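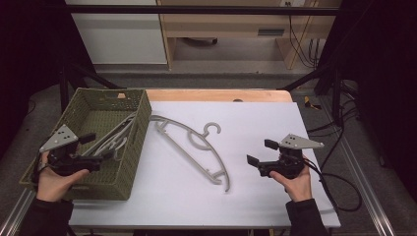
Home | Visit | Open Day | Directions | FAQ | Contact

Fesby Open Day: Frequently Asked Questions

Last updated May 1, 2023

When is the open day?

The next one is in June. The exact date goes out by email to everyone on the sign-up list, and it will be posted on the Visit page the same day. Doors open at 10 and the last group goes in at 3.

Do I need a ticket?

Yes. Tickets are free, but we can only admit 200 people over the day. Each ticket has a start time on it. If you miss your time, go to the front desk and we will put you in a later group if there is space.

What will I see?

The tour has three stops and takes a little over an hour. The first is the Vatden line, where arms sort and pack small parts. The second is the hand-held gripper station. The third is the Worku cart, which carries bins between rooms on its own. You are free to go back to any stop after your group finishes.

What happens at the gripper station?

A staff member works at a table with a gripper in each hand and handles ordinary household things, such as plastic clothes hangers and a basket. The movements are recorded and later used to teach a robot the same job. The task in the demonstration is moving hangers between the basket and the table.

Why hangers?

They are harder than they look. They hook onto each other, and a hanger lying flat on a sheet gives two small fingers very little to close on. The Gralus project has recorded 1534 runs with hangers so far. Of those, 329 were set aside because a hanger was dropped or two came up together – we keep them in a separate folder and some do get used.

What are the dots on top of the grippers?

They are markers. Each gripper has a light gray plate with small black dots in a pattern, and the tracking software uses the pattern to work out where the gripper is and which way it is turned. Please don't touch the plates. A fingerprint over a dot can throw off the reading.

Can I try the grippers myself?

Yes, if you are 12 or older. There is a practice pair at the end of the stop, and each person gets a few minutes. Long sleeves are fine. Please take off large rings and bracelets first. Most people find that closing the fingers is easy and judging the distance is the hard part.

Is it safe for small children?

Children are welcome on the tour with an adult. They can watch every stop but have to stay behind the yellow line at the Vatden arms. Strollers fit everywhere except the gripper station, where there may be cables on the floor. You can leave a stroller at the front desk.

Can I take pictures or video?

Pictures are fine at all three stops. No flash at the gripper station, please – it bothers the tracking. Video is allowed on the Vatden line and with the Worku cart only.

Is the building accessible?

There is a ramp at the side entrance and an elevator to the second floor. If you need a seat during the tour, tell the guide at the start and a folding chair will go along with your group.

Where do I park?

The lot behind the building has 42 spaces and fills up before noon. After that, use the street. The bus stops across from the main door.

Can I bring a school group?

Not on the open day. We run separate visits for schools during the term. Use the form on the Contact page and tell us the grade and the size of the group.

Will there be food?

Coffee, water and packaged snacks are sold in the lobby. Nothing to eat or drink past the front desk.

Related pages

Directions and Parking
School Visits
The Gralus Project: How We Record a Task
Meet the Worku Cart
Questions from Last Year's Open Day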